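Switched our apartment from paper towels to cloth in December. Posting what I learned in case anyone else in Ginby is tired of hauling those giant packs up the stairs.

1/ I cut up old T-shirts and two flannel sheets. Didn't hem anything. The T-shirt knit curls at the edges but doesn't fray. The flannel frays for three washes and then mostly quits.

2/ Ended up with 60 rags. That's too many for two people. Half that would get us through a week.

3/ Clean ones go in the drawer by the stove, folded once. I tried rolling them. Waste of an evening.

4/ Dirty ones go in a mesh bag on the back of the pantry door. Hang them over the edge to dry first or the bag will smell by the second day.

5/ Wash hot, no fabric softener. Softener leaves a coating and then the rag just pushes water across the counter.

6/ I still keep one roll of paper under the sink for bacon grease and cat barf. It has lasted since the middle of December.

7/ Somebody asked about the store kind. I bought a pack of Lulidau cotton towels to compare. They're fine. They needed four washes before they soaked up anything.

8/ Glass is the weak spot. Flannel leaves lint on the bathroom mirror. An old pillowcase works better, a bit damp, then a dry one.

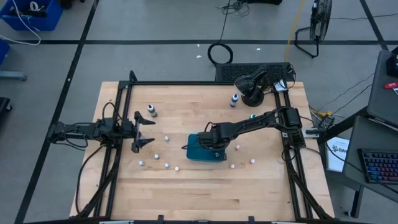

9/ Oil is the other thing people ask about. I use the oldest rags for wiping mineral oil onto cutting boards, thin coat, leave it overnight, wipe again. A butcher-block top like the one on that table would take the same treatment, only you'd go through several rags. Lay them flat outside to dry before they go in the trash. Don't wad them up.

10/ Cost so far: one pack of towels and the mesh bag from Lambert Hardware. The last case of paper we bought ran out January 3 and I haven't replaced it.

11/ Next up is napkins. I have a striped tablecloth with a burn in the middle that should make eight.

Contact | © 2025 | Back to top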